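Kukura Lending Library for Early Learning
Number Puzzles and Counting Boards: Frequently Asked Questions

Who may borrow a number puzzle?
Any household, preschool or home day care registered with the Library may borrow puzzles. Registration is free and is completed at the front desk.

How many puzzles may be borrowed at one time?
Households may borrow up to 3 items from the puzzle shelves. Classrooms may request a larger loan by writing to Kevser Gezer, Collections.

How long is the loan period?
The loan period is six weeks. One renewal is permitted if no other member has reserved the item.

What is the purpose of the picture tiles?
Each numeral tile is matched with tiles that show the same quantity as pictures or dots. Children who do not yet recognize written numerals may begin with the pictures and add the numerals later. 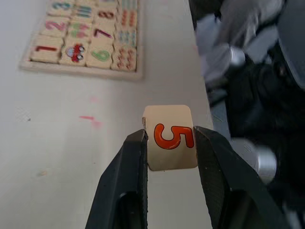 Should the tiles be placed in order?
Order is not required for younger children. The Library suggests starting with the numerals 1 through 3 and setting the remaining tiles aside until these are familiar.

What should I do if a tile is missing?
Please report the missing tile when the puzzle is returned – a note in the box is sufficient. Single tiles are replaced from our spare parts drawer where possible. There is no charge for the first tile lost on a loan.

How should wooden tiles be cleaned?
Wipe each tile with a slightly damp cloth and dry it at once. Do not soak wooden pieces or place them in a dishwasher. Stickers and marker should be left for staff to remove.

Are the puzzles suitable for children under three?
Puzzles with small pieces are marked on the box and are not lent for use by children under three.

Where are puzzles returned?
Puzzles are returned to the Çınar Street desk during opening hours. They may not be left in the book drop. Questions about overdue items should be directed to Erhan Toprak, Member Services.

Last revised Mar 26, 2022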